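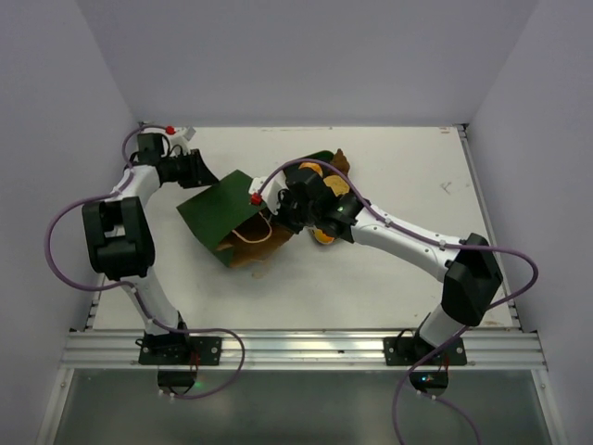

Figure 1. Work surface with the dark green sheet laid out on the table.

Sorting and Packing of Bakery Items on a Small Table
Project report, Packaging and Layout course, Drirkville
Submitted Jul 28, 2018

1. Purpose

The project looked at how bakery goods can be held, moved and set out on a small table using soft and rigid containers of the same color. The question came from a pop-up bakery counter in Zustalano, where the service table is narrow and stock has to be kept on the same surface it is served from. Toy food was used for the tests. It keeps its shape over many handlings, does not leave crumbs, and can be stored between sessions.

The report covers the table layout, the containers, and the faults noted during unpacking. It does not cover cost or hygiene. Labeling was part of the original plan and was dropped in November of the previous term.

2. Work area

The table is light in color and flat, with walls at the left, right and back. The front is open, and all handling is done from that side. The closed sides fix the usable area and stop round items from leaving the table when they roll.

Plain walls and a plain table were kept for all sessions. Dark green was chosen for the containers because the pastry items are mostly orange and brown and can be picked out against it. An earlier white tray gave poor contrast under the same lighting, and its records are not used in this report.

3. Containers

Two types were compared.

Type A is a square box with soft sides. It holds more per unit of table area than the tray, and items can be stacked in it. The open top becomes a side opening when the box is laid over.

Type B is a shallow tray. Items sit in it side by side and can be seen without moving anything. It takes more table area for the same load and cannot be filled above the rim without items sliding.

The naming follows the Dahlgren scheme used in the course handbook, where A is a deep container and B is a shallow one. A third type, a lidded case, was left out because the lid needed its own space on the table.

4. Procedure

Each session began with the containers placed near the middle of the table. Items were then transferred between Type A and Type B, or from Type A to the open table. One transfer of one item was logged as one handling. The full log contains 2,397 handlings over 69 sessions. Entries were typed into a Trirnus spreadsheet at the end of each session, with a column for faults.

A fault was logged when an item landed outside its target container, when a container moved from its marked position, or when two items came out together and only one was wanted.
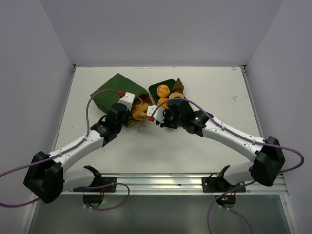 Figure 2. Type A box on its side with pastry pieces at the mouth; Type B tray to the right.

5. Results

The log shows 521 faults. Most belong to Type A. With the box tipped over, the pastry pieces tend to come out as a heap, and the pieces at the bottom of the heap carry the ones above. The soft sides also fold inward at the mouth when there is little left inside, which narrows the opening and holds back the last items.

Type B produced fewer faults, mainly of the first kind. A bun with a rounded, bumpy top is stable when its flat side is down but rolls if it is set on edge. The brown swirled item, shaped like a soft-serve cone, was the least stable piece in the set. It did better near the rim of the tray, where neighboring items could be placed against it.

Loose string on the table was not logged as a fault. It should have a code of its own in any later version of the log sheet.

6. Layout recommendation

For a narrow table, the box should go on the left and the tray on the right, with a clear strip in front of both. The box should be unloaded in small amounts with the opening turned toward the tray. Tall or swirled items should be placed in the tray first and the flat buns after them.

7. Limits of the work

Toy items weigh less than real bread and slide differently. The soft box was new at the start of the sessions and its sides became less stiff with use, so early and late sessions are not fully comparable. Session length was not controlled.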